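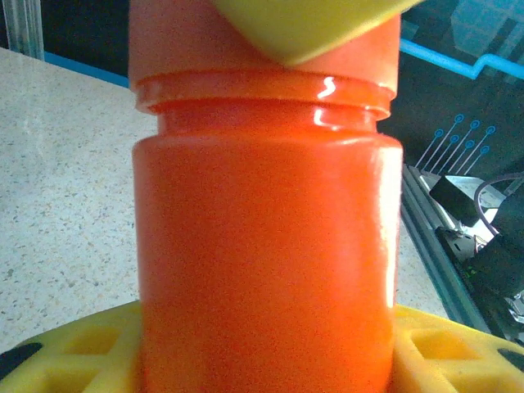
Power company Drodano says the lights will be back on across Narwood by 4 p.m., a promise that residents may want to treat with some care. It made a similar one overnight, after gusts of 60 mph brought down lines along the Kun valley, and that deadline came and went with no change to the outage map. In the meantime, the town is telling homes on well pumps to put aside drinking water while neighbors still have pressure. Any clean food-grade container with a tight lid will do, according to the town notice, and a plastic bottle with a screw cap, like the orange one, is easier to close and carry than the open buckets many people filled last time. Bottles that have held cleaning products or fuel should stay out of it, however well they have been rinsed.

Drodano's own count put 500 customers without power at daybreak. That number deserves a second look. The company counts meters, so an apartment building that runs on a single shared meter goes down as one customer, and the map updates only when a crew or a caller reports a change. Parts of Wornside that were plainly dark before sunrise were still shown as served.

"I rang to report it and was told my street had power," said Shagufta Bajwa, who lives near the Wornside bridge. "I was standing in my kitchen with a flashlight. They said it would be looked into."

A Drodano spokesperson said the map is "a guide" and that crews were working as fast as conditions allowed. Asked how many crews were out, the company did not give a number.

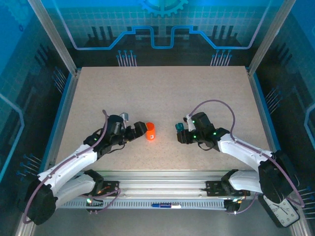 Was the wind really the problem?

The company's morning statement blamed "exceptional" weather. The wind was strong, and it was strongest before dawn, when two trees fell across the road between Narwood and the Kun crossing. But 60 mph gusts are hardly unheard of here, and the forecast had called for them well ahead of time.

After the June storms, Drodano said it would trim trees along its most exposed lines and replace older poles on the Wornside side of the river. It has not published a list of what was finished. The spokesperson said the work was "substantially on track" – a phrase that could cover almost anything – and that a fuller answer would have to wait until service was restored.

Closures and warnings

The river road is closed from the Kun crossing to the Wornside bridge. The town expects to reopen one lane this evening, depending on the tree crews. The Narwood library is open until 9 p.m. for phone charging and has heat.

Anyone running a generator should keep it outdoors and well away from windows and doors. Downed lines should be treated as live, including those on streets where the power has been off all night, and reported to 911.

Winds are expected to ease after dark, though gusts may still be strong enough to bring down branches loosened this morning. Drodano says it will post its next update at 2 p.m. The last one was late.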